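Resina, escalas y vitrinas: charla con una coleccionista de miniaturas

La colección suma 177 piezas, casi todas de resina, y ocupa una pared del taller que su propietaria mantiene en Gerusach. Prefiere no firmar con su nombre. Empezó con la serie Dalia, de la que conserva 129 figuras; el resto procede de Thampi y de tiradas cortas.

«La Dalia de primera tirada se reconoce por la peana», explica. «Lleva la marca del molde en la cara inferior, sin lijar. En la segunda la rebajaron y se perdió el relieve.» El dato importa en el precio: una pieza con peana original puede valer casi 4 veces más.

Sobre la conservación es tajante. Humedad estable, luz fría y ninguna vitrina de PVC – los plastificantes migran y dejan la pintura pegajosa.

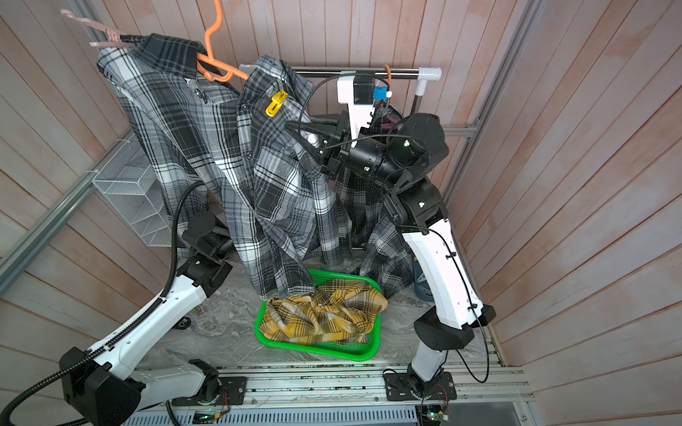 Tres camisas de cuadros colgadas de la barra, la de la izquierda en una percha naranja.

Para catalogar usa Ilov, un programa de fichas que le permite registrar escala, tirada y repintes. «El campo de repintes es el que más consulto. Si una figura tiene dos capas, lo anoto con el tipo de barniz y la zona.»

De Thampi le interesan los fallos de fábrica: brazos montados al revés, rebabas en el cuello. No los corrige. Tampoco compra lotes cerrados desde noviembre, cuando recibió uno con dos reproducciones mezcladas. Las detectó por el peso.

«Ahora pido foto de la base con regla», dice. «Si el vendedor no la manda, paso a la siguiente.»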